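Masking lines and paint bleed: a finisher's view

Tarnico repaints interior doors and trim for apartment buildings. Its lead finisher has been with the company since it bought out Clirkau, and has kept a log of every edge that had to be redone. The log stands at 872 doors, of which 46 needed a second pass.

"Most of those were bleed," the finisher said on a Tuesday morning at the shop. "Paint went under the tape. You get a ragged line and you have to sand it back."

The cause is usually pressure. Tape laid by hand and left alone seals at the center of its width and lifts at the margins. The crew now runs a plastic card along the working edge, then brushes a thin coat of the base color over it. "The base color fills the gaps. Whatever bleeds is the color that was already there."

Removal is the second variable. The finisher pulls at 45 degrees, back over the tape, while the topcoat is still soft. On the Huỳnh building, a job of 217 doors, the tape stayed on over a long weekend. "It took the film with it. We scored every edge with a knife after that."
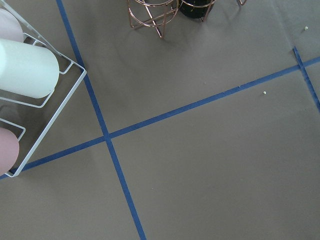
Crossings get separate treatment. Where one strip passes over another there is a step the thickness of the tape, and paint collects in it. "Burnish the step with a fingernail. If the line matters, cut the top strip and butt it."

Asked about Tristatero, the low-tack tape the shop tried in September, the finisher was brief. "Fine on fresh paint. It lets go on anything with texture. We used 2 cases and went back."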